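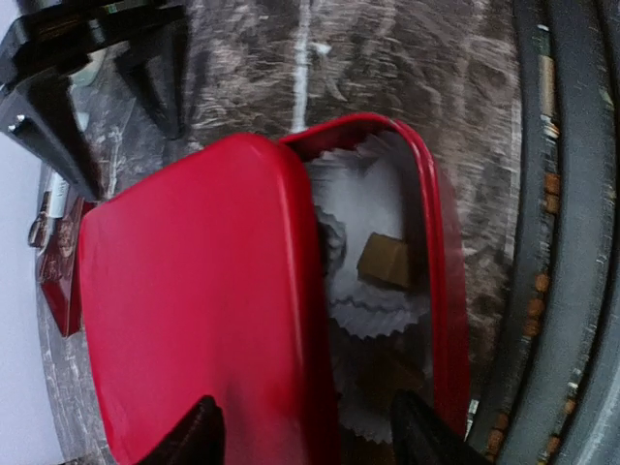
So I finally got myself to the Latuheru open day in July, after missing it two years in a row (one year I had the flu, the other year I simply wrote it on the wrong page of my planner). It's a 30 minute drive from my place if you don't get stuck behind the gravel trucks, and I did get stuck behind the gravel trucks, so I walked in with my hair all over the place and five minutes to spare before the first demo. They hand you a sticker with a number on it at the door. Mine was 2483, which made me feel like one of a very big crowd, but I think they just keep the numbers running from one year to the next.

The whole ground floor was open. You could wander wherever you liked as long as you stayed behind the yellow tape, and there was coffee (weak) and a table of lemon bars (excellent, I had two). I'd promised myself I would see everything, and then of course I spent most of the morning parked at one bench.

That was the Korari bench. Korari is the name of the project, and the robot arm itself is called Ella, so everybody at the bench talked about "her" and within ten minutes I was doing it too. Ella's job for the day was candy tins. A red metal tin, a lid, white paper cups inside, little brown candies in the cups. I figured it would be the boring one! My grandmother kept buttons in a tin a lot like that and I've been opening and closing tins my whole life without giving it a thought.

Well. Try explaining to a machine how to take a lid off. The two fingers have to come in on the sides, and if they squeeze too hard the tin scoots across the table, and if they don't squeeze enough the lid just sits there looking smug. The first try I watched, the fingers slid right up the paint and closed on nothing. A kid next to me yelled "so close!" and a few people clapped anyway. On the second try the lid came up on one side and hung there, and I swear the whole row of us leaned to the left to help it along.

The part I liked best was the screen they had set up beside the bench, where you got the view from the small camera down by Ella's wrist. Everything looks enormous from there. The lid is like the hood of a car, and the paper cups are all ruffles, a big pile of them, and a single candy is a solid little block sitting in the middle of it. I kept looking back and forth from the screen to the real tin, which would have fit in my purse. The tabletop has a marble pattern, all gray and brown swirls, and one of the team told us they picked it on purpose to be busy, so that she'd have to find the tin on something messier than a clean white desk. I have a similar counter at home and I lose my keys on it every week, so I was on Ella's side there.

I asked a lot of questions. The one I was most proud of was whether the shine on the lid bothers her, and I got a real answer: yes, it does, a shiny curved thing throws light back differently every time it tips, and what looks like an edge may only be a reflection. They'd had a much worse time of it in the afternoons, when the sun comes in through the big doors. I also asked if she was allowed to eat one when she got it right. That got me a polite smile.

Picking up the candies was going to be the second half of the demo, and those paper cups are apparently a menace. They stick together, they squash, and they come up with the candy when you only wanted the candy. I've had the exact same problem with my own fingers every Christmas. They ran it 16 times while I stood there (there was a tally on a whiteboard, I wasn't keeping score myself) and I got oddly invested in the row of check marks.

I did make it over to the Wedo corner before lunch. Wedo does carts, the kind that follow you around a warehouse, and they let people walk a loop with one rolling along behind. Fun, and my cart was very well behaved, but the line was long and the loop was short. If you have kids with you, go there first thing and save the benches for later.

A few practical bits if you're thinking of going next year. Parking is free but the lot by the main door fills up early, so use the one behind the loading dock. Wear real shoes, the floor is concrete and you'll be standing a lot. The gift table takes cards now. And the talks upstairs are better than the titles make them sound, I caught the tail end of one on grippers and wished I'd gone up sooner.

I bought a tin of caramels on the way home and tried opening it with two fingers, one on each side, no thumbs. It took me four tries and I dropped the lid on the dog's bed.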